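검색어를 입력하세요 검색 전체 리뷰 글

분류: 살림 리뷰 > 수납·정리 > 뚜껑 없는 통

둘투스(Dultus) 오픈 박스, 열여섯 달 써 본 이야기

2022년 2월 17일

지난번 바구니 글에 댓글로 "그럼 지금은 뭘 쓰세요?" 하고 물어보신 분들이 계셔서, 답글로 쓰다가 너무 길어지는 바람에 아예 따로 글을 엽니다. 제가 원래 말이 좀 길어요. 차 한 잔 옆에 두고 천천히 읽어 주시면 고맙겠습니다 :)

저희 집은 물건이 많은 집은 아닌데 자잘한 물건이 많은 집이에요. 이 둘은 꽤 다릅니다. 큰 가구는 손님들이 허전하다고 할 정도인데, 줄자며 멀티탭이며 꽃 묶는 철사며 아이가 주워 온 솔방울이며, 이름 붙이기 애매한 것들이 늘 어딘가에서 굴러다녀요. 남편은 그런 걸 "떠돌이"라고 부릅니다. 떠돌이들이 식탁 끝에 모이기 시작하면 며칠 안에 밥 먹을 자리가 한 사람분 줄어들지요.

처음에는 뚜껑 있는 플라스틱 상자를 썼습니다. 차곡차곡 쌓아 놓으면 보기에는 참 좋았어요. 그런데 저희 식구는 뚜껑을 안 엽니다. 뚜껑 위에 올려놓아요! 가위를 쓰고 나서 가위 상자 뚜껑 위에 가위를 올려놓는 모습을 보고, 이 집에는 뚜껑이 안 맞는구나 하고 마음을 접었습니다. 다음은 등나무 바구니였는데, 그 이야기는 지난 글에 길게 썼으니 올이 풀려서 스웨터 두 벌이 상했다는 것만 다시 적어 둘게요.

그래서 고른 것이 둘투스의 금속 오픈 박스입니다. 위가 훤히 뚫린 회색 통이에요. 켄드포트(Kendport)라는 작은 수입 생활용품점에서 샀고, 처음에는 중간 크기 하나만 들였다가 마음에 들어서 그해 12월에 큰 것과 작은 것을 더 샀습니다. 협찬은 아니고요, 가게에서 포장 끈을 예쁜 걸로 묶어 준 것 말고는 받은 것이 없습니다.

크기와 무게

중간 크기는 높이가 27센티미터입니다. 저는 처음에 이게 너무 높지 않나 걱정했는데, 막상 소파 옆에 두니까 앉은 채로 손을 내려 물건을 집기에 딱 편한 높이더라고요. 반대로 작은 물건만 넣으면 바닥까지 팔을 쑥 넣어야 해서, 건전지나 클립 같은 것에는 맞지 않아요. 그런 것은 작은 크기에 넣으시길 권합니다.

큰 것은 저희 집 주방 저울로 재 보니 2,635그램이 나왔습니다. 빈 통 무게예요. 여기에 책이나 공구를 넣으면 한 손으로는 못 듭니다. 저는 손목이 약한 편이라 큰 것은 한번 자리를 잡으면 거의 옮기지 않고 살아요. 대신 이 무게 덕을 보는 순간도 있습니다. 강아지가 전속력으로 달려와 부딪혀도 넘어지지 않아요. 등나무 바구니 시절에는 하루가 멀다 하고 엎어져서 털실이 온 거실에 풀렸거든요.

마감

테두리가 안쪽으로 둥글게 말려 있어서 손을 넣고 뺄 때 걸리지 않습니다. 사실 금속 통을 살 때 제일 무서운 게 이 부분이잖아요. 예전에 다른 곳에서 산 양철통은 이음매에 손등을 긁혀서 그날로 베란다 화분 받침이 되었어요. 둘투스는 적어도 제가 산 것들은 전부 매끈했고, 아이 손이 드나들어도 마음이 놓였습니다.

다만 색은 조금 아쉬워요. 상품 소개에는 "따뜻한 회색"이라고 되어 있는데, 저희 집 거실 조명 아래에서는 그냥 회색입니다. 따뜻하다고 우기면 그런가 싶은 정도요. 그래도 질리지 않는 색이고, 베이지색 벽에도 남색 커튼에도 무난하게 묻어갑니다. 흰색이 나오면 좋겠다고 가게에 말씀드렸더니 수입 계획은 아직 없다고 하셨어요.

[소리 이야기]

이건 꼭 적고 싶었어요. 금속이라 소리가 납니다. 밤늦게 열쇠를 툭 던져 넣으면 안방까지 들려요. 저희 아래층에 로레나 다사(Lorena Daza) 씨가 사시는데, 이사 오고 얼마 안 됐을 때 계단에서 만나 "혹시 저녁마다 종을 치세요?" 하고 물으시는 거예요. 얼마나 얼굴이 화끈거리던지! 그날로 통 안에 펠트를 한 장 깔았고, 그 뒤로는 종 치는 집이라는 말은 안 듣고 삽니다. 로레나 씨하고는 덕분에 가끔 커피도 마시는 사이가 되었고요.

펠트는 따로 사지 않으셔도 되고 안 쓰는 모직 목도리를 바닥 크기에 맞춰 잘라 넣어도 됩니다. 저는 작은 통에는 낡은 찻잔 받침을 넣었어요. 두꺼운 것보다는 얇은 것 두 장을 겹치는 쪽이 청소할 때 수월합니다. 꺼내서 탁탁 털고 다시 넣으면 끝이에요.

어디에 두고 쓰는지

지금은 이렇게 나누어 쓰고 있습니다. 현관에는 작은 통을 두고 열쇠와 장갑, 강아지 산책 끈을 넣어요. 거실에는 중간 통, 여기가 떠돌이들의 본부입니다. 큰 것은 작업방에 있고 액자 만들다 남은 나무 조각과 끈이 들어 있어요.

바닥 이야기도 조금 할게요. 카펫이나 러그 위에 놓으면 미끄러지지도 않고 소리도 훨씬 덜 납니다. 마룻바닥에 바로 놓고 끌면 흠집이 날 수 있으니 밑에 천을 대 주세요. 저는 이걸 늦게 깨달아서 작업방 문 앞에 초승달 모양 자국이 하나 생겼습니다. 지금은 그 위에 러그를 깔아 두었는데, 남편은 아직 모르고 있을 거예요. (여보, 이 글 읽고 있으면 미안해요.)

짙은 색 카펫과도 잘 어울리는 편이에요. 밝은 카펫 위에서는 통이 도드라져 보이고, 어두운 카펫 위에서는 차분하게 가라앉는 느낌이 있습니다. 이건 취향이니까 집에 있는 천 조각을 하나 깔아 보고 정하시는 게 좋겠어요.
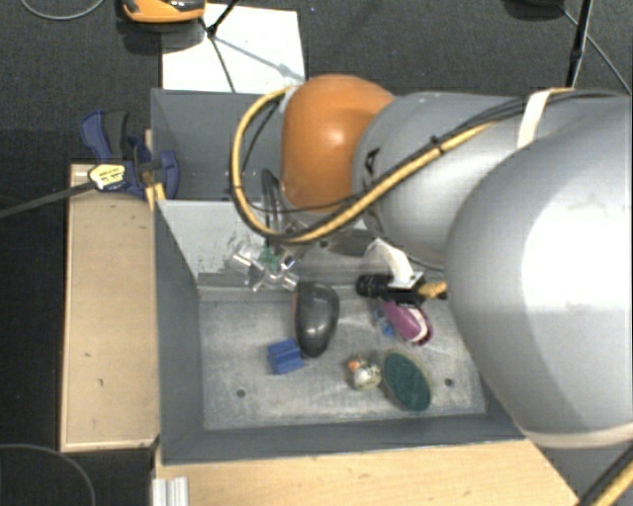
짙은 색 카펫 바닥 위의 회색 금속 통, 안에는 물건이 조금.

다른 제품과 견주어 보면

후보였던 것 가운데 하나가 엔히크스(Henriques)의 캔버스 통이었습니다. 가볍고 접어서 보관할 수 있고, 색도 고르기 즐거울 만큼 여럿이에요. 친정 언니가 쓰고 있어서 며칠 빌려 써 봤는데, 수건이나 옷을 넣기에는 이쪽이 더 낫습니다. 다만 반쯤 비면 한쪽 벽이 스르르 주저앉아서, 조금만 담아 두고 쓰는 저희 집에는 맞지 않았어요. 빨래용을 찾으시는 분이라면 저는 망설임 없이 캔버스 쪽을 말씀드리겠습니다.

스타키담(Stakitham)의 나무 상자는 정말 예쁩니다. 가게에서 한참 쓰다듬다가 왔어요. 값이 둘투스의 두 배 가까이 되고 손잡이 구멍이 제 손에는 작아서 결국 내려놓았는데, 선물로 받는다면 춤을 출 것 같습니다.

불편한 점

쌓을 수가 없어요. 빈 통끼리 포개 넣을 수는 있는데, 물건이 담긴 채로 위로 올리는 구조는 아닙니다. 좁은 집에서 높이를 쓰고 싶은 분께는 큰 단점일 거예요. 손잡이도 따로 없어서 테두리를 잡고 들어야 하고, 겨울 아침에는 손이 꽤 시립니다.

먼지는 당연히 들어가요. 뚜껑이 없으니까요. 한 달에 한 번쯤 속을 다 비우고 마른 천으로 닦는데, 그때마다 잃어버린 줄 알았던 물건이 나와서 저는 은근히 그 시간을 기다립니다. 지난달에는 귀걸이 한 짝이 나왔어요. 다른 한 짝을 버린 다음이었지만요 ㅠㅠ

물기 있는 곳도 피하시는 게 좋겠습니다. 욕실에 잠깐 두었던 작은 통은 바닥 모서리에 점 같은 녹이 올라왔어요. 켄드포트의 아니발 노게이라(Aníbal Nogueira) 씨께 여쭤 보니 마른 천으로 문지르고 기름을 아주 얇게 발라 보라고 하셨고, 그렇게 했더니 더 번지지는 않고 있습니다. 자국은 남았고요.

별점을 꼭 달아야 한다면

다섯 개 만점에 네 개 드릴게요. 한 개는 손잡이 때문에 뺐습니다. 식구들이 뚜껑을 안 여는 집, 정리를 해도 며칠이면 도로 식탁 끝이 붐비는 집이라면 중간 크기 하나로 시작해 보세요. 처음부터 세트로 사지는 마시고요, 하나를 두어 주 써 보면 다음에 어떤 크기가 필요한지 저절로 보입니다.

다음 글에서는 언니네 캔버스 통을 세탁기에 돌려 본 이야기를 써 볼까 해요. 언니가 허락해 주면요. 혹시 둘투스 작은 통에 꼭 맞는 칸막이를 찾으신 분 계시면 댓글로 꼭 좀 알려 주세요. 저는 우유갑을 잘라서 버티고 있습니다.

문의는 방명록에 남겨 주세요 | © 2022 글과 사진의 무단 복제를 금합니다 | 맨 위로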